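Hi, I'm Zainab Oyelaran, and I run Bututum, a hand drum school for grown-ups who think they missed their chance. Kids are welcome too (more on that further down), but most of the people who walk in are past thirty, a bit nervous, and have been tapping on steering wheels their whole lives.

The name is pronounced boo-too-TOOM. It's the first pattern I teach, two light strokes and a big open one, and if you say it out loud a few times you already kind of know how to play it. My sister voted for a sensible name with "Music Academy" in it. She still brings it up at dinner.

## How I ended up doing this

I was a dental office manager for eleven years. I liked it fine! Good people, free toothbrushes. But I'd played drums since I was small, mostly on buckets and then on a conga with a cracked head that my uncle left at our house and never picked up, and at some point in my thirties I noticed I hadn't touched it in over a year. So I put it in the middle of the living room where I'd trip on it, and I started playing for ten minutes before work.

A coworker asked if I'd show her. Then her husband wanted to come. Then there were six of us in my living room on borrowed drums, and my downstairs neighbor, a very patient man, asked me in the hallway whether I had considered renting a place.

I had not considered it, but I started looking that same night. The first place I could afford was a back room behind Nnaji, the fabric store on the corner, and it was 385 square feet with a ceiling you could touch if you were tall. I loved that room. We stored the drums on rolls of leftover canvas, and if somebody was buying curtain material during class they'd come and stand in the doorway and nod along. A few of them signed up that way.

We stayed behind Nnaji until we had people sitting with their knees in each other's backs, and then we moved to the building we're in now, which used to be a tile showroom. It took me ages to get the echo under control. The first class we held in there sounded like a truckload of pans going down a staircase. If you visit and wonder why there are so many quilts on the walls, well, now you know. The big blue and orange one is my mother's and it is not for sale, though people keep asking her.

## What we teach

Mostly congas, djembe and bongos, plus a little frame drum in the winter when I can talk my friend into driving down to lead it. I don't teach drum kit. I can play one badly, and I'd be glad to point you to folks who do it well.

You don't need to read music. I'll write things on the board with dots and slashes, and you'll get used to my system by your second class, or you'll ignore the board completely and go by ear, and both of those work out. I talk a lot while I teach. I sing the parts, I count in silly voices, I stop in the middle to tell you about a record you need to hear. People who like a tidy lesson plan find this a little maddening at first, I think, but there *is* a plan, it's taped to the inside of my cabinet door.

Beginners start with tone. That means the bass sound from the middle of the drum, the open sound near the edge, and the slap, which everybody wants on day one and most people get somewhere around month three. Your slap will sound like a wet sock for a while. Mine did. Keep your shoulders down, keep your fingers together on the open tone, and take your rings off, please, for the sake of your fingers and my drumheads.

Once you've got those, we play songs. I don't believe in a year of exercises before you get to have any fun. By the end of the first session you'll be able to hold one part while the person next to you plays a different one, and the first time that clicks you get this ridiculous grin, every single person does it, and I'd teach for free just to see it (please don't tell my landlord). 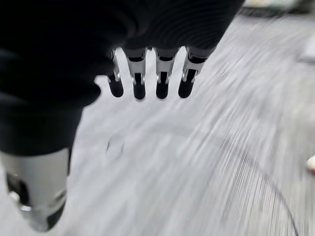
## Classes and how they run

A session is eight weeks, one evening a week, seventy-five minutes. We keep the groups small enough that I can hear every player. There are three levels:

- **Start Here.** No experience at all. Drums are provided, and you can borrow one to take home after the first couple of classes.
- **Getting Somewhere.** You have your basic tones and can keep a pulse without staring at your own hands. We do longer pieces and start on solos, very short ones, nobody gets thrown into the deep end.
- **The Loud Ones.** By invitation, but honestly just ask me. This group plays out a few times a year and rehearses more than anyone else.

Kids' class is in the late afternoon, ages seven and up, and a grown-up has to stay in the building. We've got a bench and a kettle for you. Some of our best adult players started on that bench.

If you miss a week, come to the other group's class that week. If you miss a bunch of weeks, call me, don't just vanish! I've had people stay away for months because they were embarrassed about getting behind, and there is no behind. You sit down, you play the bass part, you're back in.

We close for all of August. It gets hot in there, the skins go strange, and I go see my family.

## Who else is here

It's a tiny operation. I teach most of the adult classes, and my cousin handles the kids' class because she has the energy of four people and owns a whistle. The drums are looked after by Konell, a small repair shop across town. They re-head anything we wear out, and they were the ones who finally fixed my uncle's cracked conga, so it's back in daily use. It's the dark red one with the dent. You'll probably fight over it, it has the best low end in the room.

If you've got a drum in the attic with a torn head, take it to them before you buy something new. A good shell lasts just about forever, and a new skin costs a lot less than a new drum. Bring it in to me first if you want a second opinion on whether it's worth doing. I can usually tell by knocking on it.

## Skarkeria

Every spring we put on a thing called Skarkeria. It began as our end-of-session recital and I hated the word recital, so one of the Start Here groups made up a word on the back of an attendance sheet and it stuck. It's now a potluck with a concert in the middle of it. All the levels play, the kids go first, there's always too much rice, and at the end we hand out every shaker and bell we own and the whole room joins in on one long groove that's supposed to last five minutes and never has.

You can come to Skarkeria without being a student. Bring a dish and some earplugs if you're sensitive to noise (I keep a bowl of foam ones by the door, help yourself). A lot of people come as somebody's guest and go home with a class schedule in their pocket, which I swear isn't the point of it, but I do leave the schedules next to the dessert.

## What it costs

I keep the current prices on the schedule page so I don't have to fix them in two places. You can pay for a session all at once or in 2 payments, same total either way. If money's tight, write to me and tell me what you could manage. I don't need your reasons or any paperwork. We've worked it out with a lot of people over the years, sometimes in tomatoes.

First class is free. You really can just show up, sit at a drum, and leave afterward without anybody chasing you.

## Come by

The front door sticks, so give it a shoulder. Parking's behind the building, and please leave the two spots by the ramp open for the folks who need them. If you can hear us from the lot, we've started, and you should come in anyway. Find a seat in the back row, and I'll get you a drum when we finish the song.

Write or call if you've got a question. I'm slow on email and pretty quick on the phone, except between six and nine in the evening, when I can't hear it ring.

Zainab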